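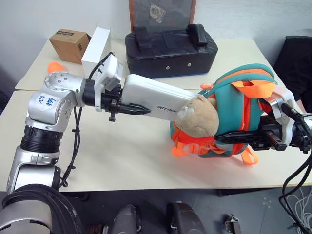 4장. 색상 라이브러리 등록과 로고 파일 내보내기

4.1 적용 범위

이 장은 Lamel 편집기에서 브랜드 색상을 등록하고, 등록된 색상을 로고 원본에 연결한 뒤 인쇄용과 화면용 파일로 내보내는 절차를 다룬다. 편집기 설치와 사용자 계정 발급은 2장, 문서 격자와 여백 설정은 3장을 참조한다. 서체 파일의 등록은 6장에 있다.

절차는 관리자 권한 또는 라이브러리 편집 권한이 있는 계정으로 수행한다. 열람 권한 계정에서는 [라이브러리] 메뉴의 [새 색상 세트] 항목이 회색으로 표시된다.

4.2 준비 사항

작업 전에 다음 항목을 확인한다.

로고 원본 파일(벡터 형식). 비트맵 이미지를 벡터 파일 안에 삽입한 형태는 원본으로 쓸 수 없다.
승인된 색상표. 별색 번호, CMYK 값, RGB 값이 모두 기재되어 있어야 한다.
Gunn 별색 목록 파일. 편집기에 기본 포함되지 않으므로 별도로 내려받는다.
Brondach 출력 프로파일. 도공지용과 비도공지용 두 종류가 있으며 둘 다 필요하다.
교정 출력을 하는 경우 Vorkley 교정기의 네트워크 주소.

참고: 색상표에 RGB 값만 있는 경우 편집기의 자동 변환으로 CMYK 값을 채우지 않는다. 변환 결과는 선택된 프로파일에 따라 달라지며, 이후 프로파일을 교체해도 저장된 값은 갱신되지 않는다.

4.3 출력 프로파일 설치

1. 편집기를 종료한다.
2. 내려받은 Brondach 프로파일 압축 파일을 푼다. 폴더 안에 확장자가 icc인 파일 두 개가 있어야 한다.
3. 두 파일을 운영 체제의 색상 프로파일 폴더에 복사한다. 하위 폴더를 만들지 않는다.
4. 편집기를 다시 시작한다.
5. [환경 설정] > [색상 관리]를 연다.
6. [CMYK 작업 공간] 목록에서 도공지용 프로파일을 선택한다.
7. [RGB 작업 공간]은 sRGB로 둔다.
8. [프로파일 불일치 시]를 [열 때 확인]으로 설정한다.
9. [적용]을 누르고 창을 닫는다.

목록에 프로파일이 나타나지 않으면 파일 이름에 한글이나 공백이 들어 있는지 확인한다. 이름을 영문과 숫자로만 바꾸고 4단계부터 반복한다.

주의: [프로파일 불일치 시]를 [자동 변환]으로 두면 외부에서 받은 파일을 여는 순간 색상 값이 바뀐다. 저장한 뒤에는 원래 값을 복구할 수 없다.

4.4 별색 목록 불러오기

1. [라이브러리] > [별색 목록] > [불러오기]를 선택한다.
2. Gunn 목록 파일을 지정한다.
3. [가져올 범위]에서 [전체]를 선택한다. 목록 전체는 1836색이다.
4. [기존 항목과 이름이 같을 때]는 [건너뛰기]로 둔다.
5. [확인]을 누른다. 진행 막대가 끝까지 이동할 때까지 다른 창을 열지 않는다.
6. 완료 메시지에 표시된 색상 수가 1836과 일치하는지 확인한다.

숫자가 적게 나오는 것은 이전 판의 목록이 남아 있다는 뜻이다. [별색 목록] > [정리]에서 이전 판을 삭제하고 다시 불러온다. 이미 문서에 사용된 별색은 정리 대상에서 제외되며, 해당 문서를 먼저 닫아야 삭제할 수 있다.

4.5 브랜드 색상 세트 만들기

색상 세트 하나에는 최대 12색을 등록할 수 있다. 주색과 보조색을 합쳐 12색을 넘는 경우 세트를 둘로 나누고, 주색은 반드시 첫 번째 세트에 둔다.

1. [라이브러리] > [새 색상 세트]를 선택한다.
2. 세트 이름을 입력한다. 이름은 31자 이내이며 빗금과 쌍점은 사용할 수 없다.
3. [색상 추가]를 누르고 [별색 목록에서 선택]을 고른다.
4. 색상표에 적힌 별색 번호를 검색란에 입력한다. 번호 뒤의 용지 구분 문자까지 입력해야 한다.
5. 검색 결과에서 항목을 선택하고 [대체값] 탭을 연다.
6. CMYK 네 칸과 RGB 세 칸을 색상표대로 입력한다. 기본으로 채워진 값이 있으면 덮어쓴다.
7. [대체값 잠금]을 켠다.
8. [역할]에서 주색, 보조색, 배경색, 경고색 중 하나를 지정한다.
9. 나머지 색상에 대해 3단계부터 8단계까지 반복한다.
10. [세트 저장]을 누른다.

참고: 검정은 역할을 지정하지 않아도 된다. 본문용 검정은 K 100 단색으로 등록하고, 넓은 면에 쓰는 농검정은 별도 항목으로 만든다. 두 항목의 이름이 비슷하면 내보내기 검사에서 경고가 표시되므로 이름 앞에 용도를 붙인다.

참고: 색상 견본의 화면 표시는 모니터 보정 상태에 따라 다르다. 승인 판단은 교정 출력물로 한다.

주의: 역할이 지정되지 않은 색상은 로고 원본에 연결할 수 없다. 연결 창의 목록에도 나타나지 않는다.

4.6 로고 원본에 색상 연결

1. 로고 원본 파일을 연다.
2. 모든 문자 개체를 선택하고 [개체] > [윤곽선으로 변환]을 실행한다.
3. [개체] > [선 두께를 면으로 변환]을 실행한다.
4. [라이브러리] 패널에서 4.5에서 만든 세트를 연다.
5. 로고에서 색상 하나를 선택하고 [같은 색상 모두 선택]을 누른다.
6. 패널의 해당 견본을 누른 채 선택 영역 위로 끌어 놓는다.
7. [연결됨] 표시가 개체 목록에 나타나는지 확인한다.
8. 로고에 쓰인 모든 색상에 대해 5단계부터 7단계까지 반복한다.
9. [검사] > [연결되지 않은 색상]을 실행한다. 결과가 0건이어야 한다.
10. 새 이름으로 저장한다. 원본 파일에 덮어쓰지 않는다.

그라데이션이 포함된 로고는 각 색상 정지점을 개별적으로 연결한다. 별색과 CMYK 색을 한 그라데이션 안에 섞으면 9단계에서 오류로 처리된다. 투명도가 적용된 개체도 같은 검사에서 표시되지만 이것은 경고이며, 인쇄용 파일을 내보낼 때 편집기가 투명도를 병합한다.

4.7 보호 여백 지정

보호 여백은 로고 외곽에서 다른 요소까지 유지해야 하는 최소 간격이다. 내보낸 파일의 문서 크기에 그대로 반영된다.

1. 로고 전체를 선택하고 그룹으로 묶는다.
2. [로고 속성] > [보호 여백]을 연다.
3. [단위]를 밀리미터로 설정하고 값으로 5를 입력한다. 브랜드 지침에 다른 값이 있으면 그 값을 따른다.
4. [네 방향 동일]을 켠다.
5. [문서 크기를 여백에 맞춤]을 누른다.

화면용 아이콘처럼 여백이 허용되지 않는 용도에는 별도 파일을 만들고 값을 0으로 둔다. 한 파일 안에 여백이 다른 로고를 함께 두면 내보내기 창에서 첫 번째 로고의 값만 적용된다.

4.8 인쇄용 파일 내보내기

1. [파일] > [내보내기] > [인쇄용 PDF]를 선택한다.
2. [사전 설정]에서 PDF/X-4를 선택한다.
3. [출력 의도]에서 용지에 맞는 Brondach 프로파일을 선택한다.
4. 별색 인쇄이면 [별색 유지]를, 4도 인쇄이면 [대체값으로 변환]을 선택한다.
5. [재단선]과 [색상 막대]는 끈다. 로고 단독 파일에는 포함하지 않는다.
6. [검사 후 내보내기]를 누른다.
7. 오류가 있으면 목록의 항목을 두 번 눌러 해당 개체로 이동하고 수정한다.
8. 오류가 0건이 되면 저장 위치를 지정한다.

주의: 비도공지용 파일은 도공지용 파일의 이름만 바꾸어 만들 수 없다. 3단계부터 다시 내보낸다.

4.9 화면용 파일 내보내기

1. [파일] > [내보내기] > [화면용]을 선택한다.
2. SVG와 PNG를 모두 선택한다.
3. PNG 배율은 1배, 2배, 3배를 선택한다.
4. [배경]을 [투명]으로 설정한다.
5. [프로파일 포함]을 켠다.
6. SVG 옵션에서 [편집기 전용 데이터 포함]을 끈다.
7. [내보내기]를 누른다.

반전 로고(어두운 배경용)는 흰색 개체만 남기 때문에 일반 미리 보기에서 빈 화면처럼 표시될 수 있다. 미리 보기 창 오른쪽 위의 배경 전환 단추로 확인한다.

4.10 파일 이름 규칙

이름은 로고 구분, 색상 구분, 매체, 판 번호 순서로 쓰고 각 항목을 밑줄로 연결한다. 영문 소문자와 숫자만 사용한다.

main_spot_coated_v12.pdf
main_cmyk_uncoated_v12.pdf
main_rgb_screen_v12.svg
reverse_rgb_screen_v12.png

판 번호는 색상 값이나 형태가 바뀐 경우에만 올린다. 내보내기 설정만 바꾼 경우에는 판 번호를 유지하고 변경 기록에 내용을 적는다. 이름 끝에 final, 최종, 수정 등의 표시를 붙이지 않는다.

4.11 교정 출력

1. [파일] > [교정 출력]을 선택한다.
2. 장치 목록에서 Vorkley 교정기를 선택한다. 목록에 없으면 [주소로 추가]에 네트워크 주소를 입력한다.
3. [원본]에서 4.8에서 만든 PDF를 지정한다.
4. [시뮬레이션 프로파일]을 PDF의 출력 의도와 같게 설정한다.
5. [용지 흰색 재현]을 켠다.
6. [측정 막대 추가]를 켜고 출력한다.
7. 출력물을 31분 이상 건조한 뒤 측정 막대를 측색기로 읽는다.
8. 측정값을 [교정 결과] 창에 입력하고 [판정]을 누른다.

판정이 불합격이면 교정기의 선형화를 다시 수행하고 1단계부터 반복한다. 선형화 후에도 불합격이면 대체값을 임의로 조정하지 말고 색상표 담당자에게 측정 결과를 전달한다. 출력물의 여백에는 파일 이름과 프로파일 이름을 적는다. 육안 비교는 표준 조명 아래에서 한다.

4.12 라이브러리 게시

1. [라이브러리] > [게시]를 선택한다.
2. 게시 대상 그룹을 지정한다.
3. [이전 판 처리]에서 [보관]을 선택한다. [삭제]를 선택하면 이전 판에 연결된 문서의 색상이 모두 연결 해제된다.
4. 변경 내용을 입력한다.
5. [게시]를 누른다.

사용자 편집기에는 다음 시작 시점에 새 판이 표시된다. 서버 동기화는 매주 화요일에 수행되며, 동기화가 진행되는 동안 게시 단추는 비활성 상태가 된다.

4.13 오류 메시지

"별색 이름 중복": 같은 별색이 용지 구분 문자만 다르게 두 번 등록되어 있다. 사용하지 않는 항목을 세트에서 제거한다.

"출력 의도 없음": 4.8의 3단계를 건너뛴 상태이다. 프로파일을 선택하고 다시 내보낸다.

"세트 용량 초과": 한 세트에 12색을 넘겨 등록하려고 했다. 새 세트를 만든다.

"잠긴 대체값": 대체값 잠금이 켜진 색상을 수정하려고 했다. 세트 편집 창에서 잠금을 해제한 뒤 수정하고 다시 잠근다.

"연결 원본을 찾을 수 없음": 게시된 세트의 이름이 바뀌었거나 보관 폴더로 이동했다. [라이브러리] > [연결 복구]에서 현재 세트를 지정한다.

위 목록에 없는 메시지는 오류 번호와 기록 파일을 첨부하여 라이브러리 관리 담당 Damián Galindo에게 보낸다. 기록 파일은 [도움말] > [기록 폴더 열기]에서 찾을 수 있다.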